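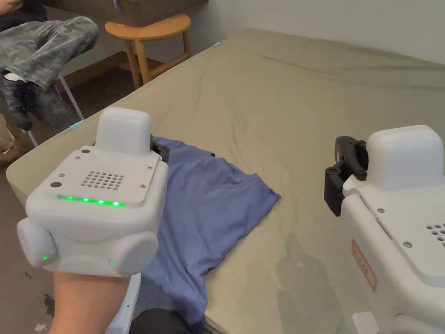 The blue shirt, and the stool against the wall.

My aunt Rukhsana had a rule about folding, and the rule was that you did it on a bed, never on a table, and you did it before the tea got cold. So on Saturday, when I finally got to the blue shirt, I made the tea first and put it on the windowsill where I could keep an eye on it.

I should say whose shirt it was. It was mine for one summer, and before that it was my cousin Sobia's, and before that it came out of a box at the back of the Kakakhel shop in Clatton, where Rukhsana sold school uniforms and sewing thread and, for reasons she never shared with me, fishing line. The colour was the whole problem. Sobia said it was blue. I said it was violet. We were nine and eleven and we fought over it for most of November, until Rukhsana took it off both of us and wore it herself to do the gardening.

Anyway, she'd left it to us. Not in writing! There was a proper letter for the shop and the house, read out to us by a man named Dromov who kept taking his glasses off. But the clothes were just there in the cupboard, and Sobia rang me and said, you're closer, you do it, and I'll come up after lunch and argue.

I'd done the winter things already, and the good things, and a whole drawer of scarves. I got the shirt out last and laid it on the khaki sheet with one sleeve flung out to the side, like somebody asleep who wants you to move over. And then I just stood there. It's a short-sleeved T-shirt. It takes maybe four seconds to fold. I had a sip of the tea and it was still too hot, so I couldn't even say I was running late.

"You haven't done it," Sobia said from the doorway. She'd driven up from Skoltevach with the dog and a bag of mandarins, and she still had her keys in her hand.

"I'm deciding which way to go."

"Sleeves in, then in half, then in half again."

"That's how you do it. Rukhsana rolled them."

"She did not roll them."

"She rolled them for travelling!"

"She never travelled," Sobia said, and that was true enough that we both shut up for a bit. She pulled the wooden stool out from the wall and sat on it - it was the stool Rukhsana stood on to change the light bulbs, and I don't believe I'd ever seen anyone sit on it before. She peeled a mandarin. The dog went under the bed and sighed.

"It's blue, by the way," she said.

I looked at it properly then. I'd been so sure for 30 years. In the mornings it went one way and by mid-afternoon it went the other, and I'd only ever had it in the mornings, because Sobia had swimming after school and would come home and snatch it back off me. I worked that out standing there with a cold hand and a hot cup, and I was so annoyed I nearly didn't tell her.

I told her. She ate two segments before she answered.

"So she knew," Sobia said. "When she took it off us. She'd have seen it all day long, out with the tomatoes."

"She could have said something."

"She had a shop to run."

There was $657 in the biscuit tin, which we'd found the night before and hadn't worked out how to split, and there was the house to think about, and the thread, and all that fishing line. We talked about none of it. Sobia wiped her fingers on her jeans and came round to the far side of the bed, and she took the hem and I took the shoulders, and we shook it out between us. It needed ironing. It had probably always needed ironing.

"Sleeves in," she said.

"Fine. Sleeves in."

We did it her way, in half and in half again, and then before she could stop me I rolled the whole thing up as tight as it would go. She laughed so loudly the dog came out to see. Then she put it in her handbag, under the mandarins, and told me I could have it back at Christmas.

The tea had gone cold by then. I drank it anyway, on the back step, and Sobia went to look at the tomatoes.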